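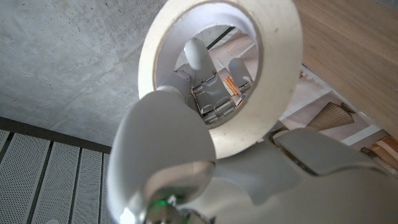
A roll of masking tape with its pale outer layers and cardboard core.

Budier tape swap fills the Paewai hall with 2664 rolls

BUDIER, August 18, 2026 — If you have ever torn apart a kitchen drawer hunting for the end of a roll of tape, the town of Budier has the event for you. The third Hunenell Tape Swap packed the Paewai hall over the weekend, and when the doors closed the tally sheet stood at 2664 rolls handed in, easily the biggest pile the swap has seen.

The idea is wonderfully simple. Bring whatever tape you have too much of, take home what you can use. Painters come in with the ends of big jobs, teachers clear out their supply closets, and plenty of people just empty the garage. Full rolls go on the long tables by the windows. Anything down to its last few yards goes in the bargain bins, where you can fill a grocery bag for free.

Masking tape was the runaway favorite again this year! It came in narrow and wide, bright and plain, and the plain cream kind was gone from the first table before lunch. Scrapbookers wanted it for labels, parents wanted it for marking out roads on the living room floor, and a whole crew from the Mudetti community theater went home with enough to mark up a stage for the next 8 shows. Packing tape was slower to move until the afternoon, when the folks with August moving dates turned up.

The demonstration corner was busy all day too. Visitors could try cutting in a paint line on a practice board, with a great tip for anyone doing trim at home: press the edge down with a putty knife, then pull the tape back slowly at an angle while the paint is still a little soft. Old rolls that have dried out and split when you pull them got their own table, along with advice on storage. Keep them flat, in a closed bag, away from the heater and out of direct sun. A dusty edge can be wiped with a barely damp cloth and left to dry before use.

Cardboard cores had a second life as well. Kids turned the empties into bracelets, napkin rings and one very long marble run that went down the hall steps and most of the way to the parking lot. More than 100 cores went into that run alone, and the cheering when a marble made it to the bottom could be heard out on the street.

Leftover rolls have been boxed up for the Mudetti schools, which start classes soon and always need more. The organizers at Hunenell are already planning the next swap for July, with glue, string and wrapping paper added to the tables. Entry will be free again, and drop-offs will open 3 days ahead at the side door of the Paewai hall.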